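Fergus Gourlay had promised to paint the back bedroom before his sister came in July, and he had been promising it for so long that the tin of white had grown a skin you could have walked a mouse across. But there he was at last, up early with the radio on, and by the time the kettle had boiled twice he had one wall finished and was really rather pleased with himself.

It had been a brown room in their father's day. Brown paper, brown curtains, and a brown wardrobe that had come from a shop called Flallent and had taken two men and a good deal of language to get up the stairs (Keith McAlister from next door had been one of the men, and most of the language). Fergus had slept in there for 16 years and could still have drawn you the pattern on the paper, all those little ferns, with the one by the light switch that he'd given a face.
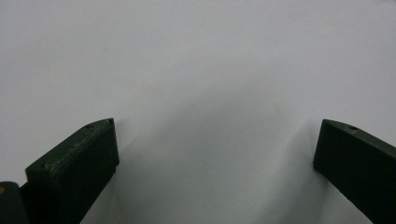 *Pale and plain, and not a fern to be found.*

Keith came round at dinner time with a loaf from Lennox and stood in the doorway in his socks, as he'd been told to.

"It's very light," he said, after a while.

"That's the idea of it, Keith."

"Your dad would've wanted a border."

"My dad would've wanted it brown."

Keith allowed that this was so. He looked about for somewhere to put the loaf, thought better of it, and kept it under his arm, and then he started on the story of the wardrobe, which Fergus had heard every winter since he was seven and wouldn't have stopped for the world. It got heavier each time. This year it had jammed on the landing for a whole afternoon, and their mother had passed sandwiches through the gap at the top, ham ones, with the crusts left on.

"And the face?" said Keith, when he'd got it safely up the stairs again. "The wee fern with the face. Did you keep him?"

Fergus wiped his hands down his trousers and went to the drawer in the hall, where the square of old paper was lying between two sheets of card, eyes, eyebrows and all.

"Well, I couldn't just bin him," he said, and went to put the kettle on.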